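4 October 2021
Notebook, bench 3 - O. Amadi

Paint adhesion, interior door coating, continued from July

Carried on with the grey topcoat on the Nirlow primer. The July set was no use for comparison because the humidity log stopped part way through and I can't say what the panels cured at. Started again with fresh blanks from the same pine batch, planed, sanded to the usual grade and wiped down with a lint-free cloth. Old blanks kept on the bottom shelf, marked with a cross on the back. Please don't mix them in.

Aim is unchanged. The Prundari job wants a water-based system that will take a brushed finish on panelled doors, sit well in the corners of the moulding and stand up to handling after a normal cure. Two primers in play: Nirlow (acrylic) and Skarkier (shellac type). Topcoat is the same tin throughout, stirred by hand, not shaken, to keep the bubbles down.

Preparation

Blanks conditioned overnight in the cabinet. Moisture meter readings were close together except for one blank with a knot near the end grain, which read high on every face. Put it aside and replaced it. Primer put on with the 50 mm synthetic brush, one coat, laid off along the grain. Skarkier drags badly if you go back into it after the first minute, so those edges are less tidy than I would like. Denibbed by hand once dry, dust taken off with a damp cloth, then left until the surface no longer felt cool.

First topcoat went on in the morning, second after the stated recoat time. Brush marks from the first coat showed through the second on all the Skarkier pieces under a raking lamp. Much less on Nirlow. I think the shellac pulls water out of the film less evenly, but I have not tested that and it may only be my brushing.

Cross-cut test

Six parallel cuts each way, 2 mm spacing, tape pressed down with the rubber and pulled back on itself. Each blank tested in three places: flat field, near the edge, and beside the bead of the moulding strip. Graded against the printed chart by me first, then by Fang without seeing my numbers. We agreed on all the flat areas. Beside the moulding we differed by one grade on several, always with Fang marking harder. I have used the harder grade.

Flat field: both primers good, only small flakes at the crossings. Edge: Nirlow good, Skarkier mixed. Beside the moulding: Nirlow fair, Skarkier poor on the vertical strips and fair on the horizontal ones. Where it failed, the break was between primer and topcoat. The tape came away clean of wood fibre, and bare primer was left behind in the cut squares.

The corner where the moulding meets the field still looks like the weak point. Paint collects there, skins over, and the film underneath stays soft for longer. Pressing a thumbnail into the corner bead left a mark on four of the Skarkier strips and one of the Nirlow strips after the same drying time.

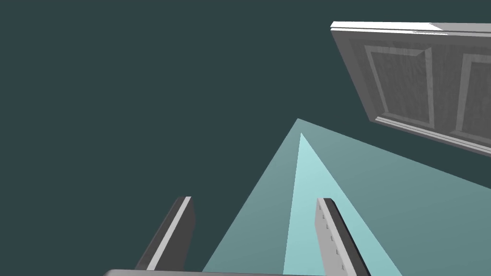
Sheen and grain

Gloss meter at 60 degrees, average of 3 readings per blank, taken along the grain. Readings across the grain came out lower, as expected with a brushed coat. Nirlow set is tighter. Skarkier has one outlier that I re-measured after cleaning the instrument window and got the same value, so it stays in the table.

A light cut back between coats with 600 paper took the brush marks down but also polished the high spots of the grain, and under the lamp these show as pale streaks. Not acceptable on a flat grey. Went back to a coarser pad for the remaining blanks and the streaks did not appear.

Problems

Cabinet door seal is lifting at the lower hinge side. Humidity drifted upwards in the afternoon and came back when I held the door shut with a clamp. Seal needs replacing before the next set. Part is on the shelf in the store, behind the solvent bins.

Blade in the cross-cut tool was changed halfway through. Cuts before the change are slightly ragged at the start. I do not think it moved any grade, but blanks 1 to 9 should be read with that in mind.

The label on the topcoat tin has been wiped off with thinner. I copied the batch number from the delivery note and wrote it on the lid.

To do

Repeat the moulding strips with the topcoat thinned by 3 per cent and a smaller brush for the corners.
Try a dry brush pass along the bead 30 seconds after application to pull out the excess.
Leave one set of each primer for the full cure before cutting, to see if the corner failure is only a matter of time.
Fit the cabinet seal.
Ask Prundari if the doors will be painted flat on trestles or hung. It changes the sagging question completely and the job sheet does not say.

Blanks 1 to 34 are in the rack, face out. Do not stack - the corners are still soft.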